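Sobre nosotros

Tiempo de lectura: 2 min

Kurnwood es una escuela de encuadernación y restauración de libros. Empezamos con un taller de tarde para aficionados y hoy impartimos cursos anuales, trimestrales e intensivos, todos en grupos reducidos.

El programa básico suma 104 horas y cubre costura, enlomado, cajos, cubiertas en tela y media piel. Quien lo termina puede pasar al curso Lastach, dedicado a la reparación de papel: injertos, laminado con papel japonés y limpieza en seco. No pedimos titulación previa. El material de las primeras sesiones está incluido – las herramientas personales, no.

La biblioteca de consulta reúne 433 manuales y muestrarios, casi todos procedentes del fondo Brophy, que compramos completo en agosto de 2022. Se puede consultar en sala con cita previa.

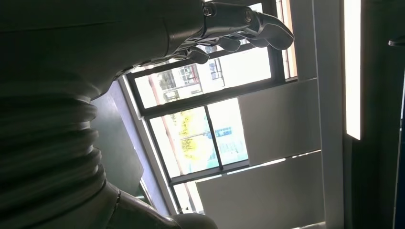 Las clases prácticas se dan por la mañana. Para igualar el tono de una piel o de un papel antiguo preferimos la luz natural, y una ventana tan luminosa como la de la foto ayuda más que cualquier lámpara. En noviembre adelantamos el horario media hora.

También aceptamos encargos de particulares y archivos a través de Vendance, nuestro servicio de restauración. El presupuesto se entrega por escrito y no compromete a nada.

Compartido 950 veces · 6 comentarios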